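The Case for Repairable Clothing in Public Purchasing

Published 2024-03-20

Public bodies buy a great deal of clothing. Parks crews, school kitchens, road teams and hospital laundries all wear garments paid for from a common budget, and most of those garments are chosen on one figure: the price of a single piece on the day of the order. It is the position of this essay that the figure is the wrong one, and that the town of Bavham should stop using it.

The present supply agreement, held by Wostinix, covers 3,000 garments over its term. It sets out colors, sizes and delivery dates in detail. It says very little on what happens when a zipper jams, a seam opens or a cord pulls free of its channel. In practice, the garment is withdrawn and a new one is issued. The fabric may have years of wear left in it. The part that failed may cost less than the form used to report it.

Small parts deserve far more attention in a purchase document than they now receive. A drawstring is a good case. When it is threaded through an open channel and held by a simple knot, any person with a safety pin can replace it in a few minutes. When it is stitched down inside the hem, the same job requires a seam ripper, a machine and someone trained to use both. The two designs look much the same on a hanger, and a buyer who compares only unit prices will never be asked to choose between them.

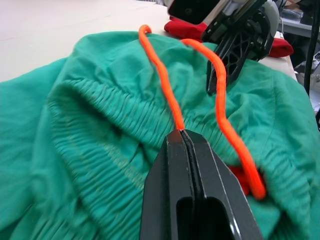
Ionuț Husar objects that repair sounds cheap only when the hours are left out, and that a town which pays staff to mend a garment may well spend more than one which buys a replacement. The objection is fair and should be met with figures. During the trial held last May, the parks department sent 19 damaged garments to the Fikre workshop. Of these, 9 needed only a new cord, snap or button. Another 7 needed a seam closed. The remainder were past saving and were cut up for cleaning cloths. The time spent on the first group was short enough that replacement could not have been the cheaper course, even at the discount the supplier now offers.

The second group is harder to judge. Seam work takes skill, and the cost depends on whether the workshop receives garments in batches or one at a time. A fair reading of the trial is that batch repair paid its way and single repair did not. That is an argument for a collection schedule, and the town already runs several of those for other goods.

There is a further objection, heard mostly from department heads, that staff do not like to wear mended clothes. The concern should not be brushed aside. A uniform carries the name of the town, and those who wear it are entitled to look well in it. Yet a cord of the right length or a button of the right color leaves no sign that anything was done. Visible patches should be kept for work where they do no harm -- the depot and the yard, for instance -- and the choice should rest with the wearer.

Socks, gloves and other small items raise a separate question. They are ordered in bulk, issued freely and almost never returned. The Gikex agreement treats them as supplies, on the same page as paper towels. It would be unrealistic to propose a mending program for every pair. A better knit at the heel and toe, written into the order from the start, would do more good than any workshop.
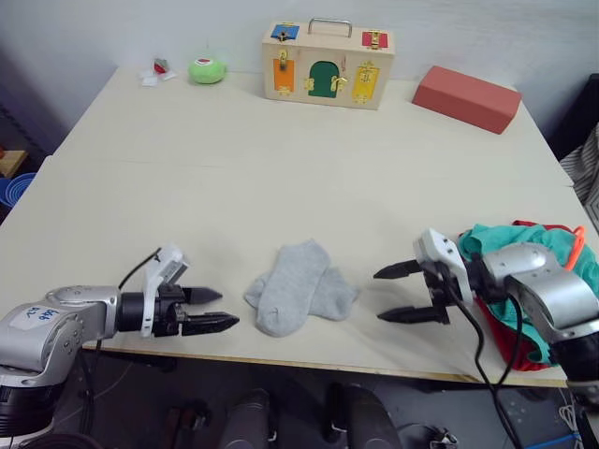 What the Next Agreement Should Say

The agreement comes up for renewal soon, and the changes proposed here are modest. Bidders should be required to state how each cord, zipper and fastener can be replaced, and with what tools. They should supply spare parts for the full term at a listed price. Bids should then be compared on the cost of a year of wear, with repair hours included, so that the concern raised by Mr. Husar is settled in the open.

None of this calls for a new department. It calls for one added page in the bid papers and a regular collection from each depot. The draft terms are open for comment at the Bavham purchasing office, and residents who wear, wash or mend work clothes for a living are especially encouraged to read them.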